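# Two weeks with the Wamix: a slit lamp you can carry up the stairs

Domiciliary work is mostly stairs. Stairs, parking, dogs, and then a patient in a chair that won't go up or down, with a lamp behind it that you can't switch off without asking.

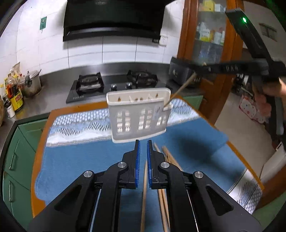 So when Jeton offered the Wamix on a two-week trial I said yes before reading the sheet. A handheld slit lamp, new this October, aimed squarely at people who test eyes in other people's front rooms. 84 patients later I have opinions. Some of them changed halfway through.

First, the weight. It's light enough. Not feather light, and by the last visit of the day my wrist knew all about it, but lighter than the old Boateng portable I've been lugging for years. The balance is better too. The Boateng wants to tip forward onto the patient's nose. The Wamix sits back in the palm and you steady it with your little finger on the cheekbone, same as you would with an ophthalmoscope.

Optics next, as that's what you pay for. Two magnifications, low and high, on a lever under the eyepieces. Low is lovely. Wide, crisp to the edge, quick to find the cornea. High is where the trouble starts - any handheld is hard work on high, your tremor and theirs added together - and I only really used it for checking angles and one nasty looking abrasion. Got a decent view of both. Cells in the anterior chamber? I wouldn't swear to it. If I suspect uveitis they're going to the hospital anyway.

The slit itself is good and sharp. Width runs on a thumb wheel with click stops, five of them, and after a day you stop looking down. Cobalt blue is the last position on the filter ring, bright enough to see staining with the curtains half open. My only moan is that the ring turns too freely. Twice I went for the red-free and landed on blue, patient blinking at me, both of us slightly annoyed.

## Battery and bag

The battery is the reason to buy it, if you're going to. I did full days on one charge and never saw the warning light before tea time. It takes an ordinary charging lead, so the car does it between visits. The Boateng has its own cradle, and I have left that cradle in a care home in another county. More than once.

Case is less clever. Hard shell, nice foam, but no room for spare anything. I ended up with drops, strips and tissues in a separate pouch, which then went missing under the passenger seat. Jeton say a bigger case is coming. They didn't say when.

Cleaning is simple. The brow rest pulls off, wipes down, clicks back. Do check it's clicked. Mine hadn't, once, and it dropped into a lady's lap along with my dignity.

## In the home

Care homes were where it earned its keep. Patients in bed, patients asleep in the lounge, patients who will give you one eye for a few seconds and then shut it for good. You can come in from the side. You can kneel. I examined one gentleman lying nearly flat and got a proper look at his lids for the first time in 2 years of visiting, and found the ingrowing lash that had been bothering him all that while.

Children less so. The lamp is wide and black and it comes straight at your face. A couple of them were fine, one hid behind the sofa. A pen torch did the job there.

Lids and lashes, by the way, are what I used it for most. Blepharitis, blepharitis, dry eye, more blepharitis. You don't need a great instrument to see crusts, but you do need one to see the glands, and on low mag with the diffuser flipped down I could show a daughter what I meant while she looked over my shoulder. She's doing the warm compresses now. Whether he's letting her is another matter.

## Against the rest

The Urkgate is the obvious rival. It's cheaper by £900, and I borrowed one for an afternoon to be fair to it. The view is narrower and the light a bit yellow, and the magnification change means swapping the eyepieces, in poor light, over carpet. No thank you. But if you do a handful of home visits a month and have a proper lamp back at the practice, the Urkgate would see you right and you could spend the difference on a better trial frame.

The Wamix also has a camera mount. I tried it with my phone. Half of the pictures were of eyelashes and the rest were blurred, though a colleague with steadier hands got a very usable shot of a pterygium. Worth haveing for referral letters if you've got the patience. There's an app as well. I didn't instal it.

Would I buy one? I've asked for the price in writing, as of 12th December, and I've asked them to stiffen that filter ring. The trial unit goes back next week. The Boateng is charging in the hall, on a cradle I had to order new.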